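**Reltmont opens orders for Plendent home tidying arm**

CLOVHOLM, 2019-02-08 - Reltmont today announced that Plendent, its robotic arm and gripper package for household tidying, is available to order. The package is intended for research groups, assisted living providers and appliance developers who need a machine that can pick up and put away soft everyday items in furnished rooms.

Plendent combines a lightweight arm, a two-finger gripper with replaceable pads, a mounting base and the Sastry control software. It is supplied assembled. The arm reaches 80 centimeters from its base and can be set up by two people without changes to the room.

Soft goods remain one of the harder areas of home automation. A cup keeps its shape when it is lifted, while a glove, a scarf or a hat folds, sags and turns in the grip. Sastry plans each pick from the outline of the item as it lies, then adjusts the closing force as the fabric gathers between the fingers.

"Our customers asked us for a machine that could work in the rooms people live in," said Sorcha Matheson, chief executive of Reltmont. "Those rooms have narrow shelves, uneven light and furniture that stays where it is. We designed Plendent around those conditions and we tested it in them."

Before release, the company carried out 1,933 recorded picks in furnished apartments in Clovholm. The items included caps, knitted hats, socks, dish towels and small bags. Work areas included windowsills, hall shelves, chair seats and the tops of low cabinets. Results by item and surface are set out in the technical summary, which is available to prospective customers on request.
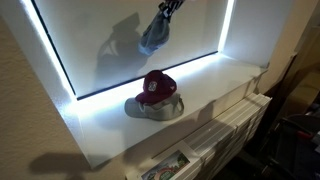
*Plendent at work over a windowsill, with a soft fabric item in the gripper and two baseball caps stacked on the sill.*

Stacked headwear was included in the test program at the request of early customers. Caps are often kept one on top of another, and a gripper that closes too deeply will lift two together. Sastry allows the operator to set a maximum grip depth for each type of item, and to have the arm pause above the surface for a visual check before it moves on.

Lighting received similar attention. Window niches and display shelves are often fitted with light strips, and the glare and shadows they produce can make the edge of a pale item hard to find on a pale surface. The software released today includes a setting for strongly lit work areas, developed by a team under Aravind Thevar, head of perception at Reltmont.

"A shadow on a wall can look very much like an object to a camera," said Mr. Thevar. "We spent most of November on that one problem. Customers who work in bright rooms will notice the difference, and there is more we intend to do."

Plendent is offered in two versions. The standard version includes the arm, gripper, base, one year of software updates and remote support. The extended version adds a second set of gripper pads for fine knitwear, a rolling stand and two days of on-site training led by Daiane Portela, customer training manager. Customers who already own an earlier Reltmont arm may order the gripper and software separately.

The first production run is limited to 200 units, of which 95 are reserved for existing customers. Remaining units will be assigned in order of receipt. Pricing is provided by written quotation and depends on version, country of delivery and length of support.

Plendent is intended for use by trained operators and is not sold for unattended operation. Full safety instructions are supplied with each unit.

**About Reltmont**

Reltmont designs and builds robotic arms, grippers and control software for use in homes and care settings. The company is based in Clovholm.

**Contact**

Press inquiries: Anselmo Calvo, Communications, Reltmont
Orders and quotations: Nithin Iyengar, Sales, Reltmont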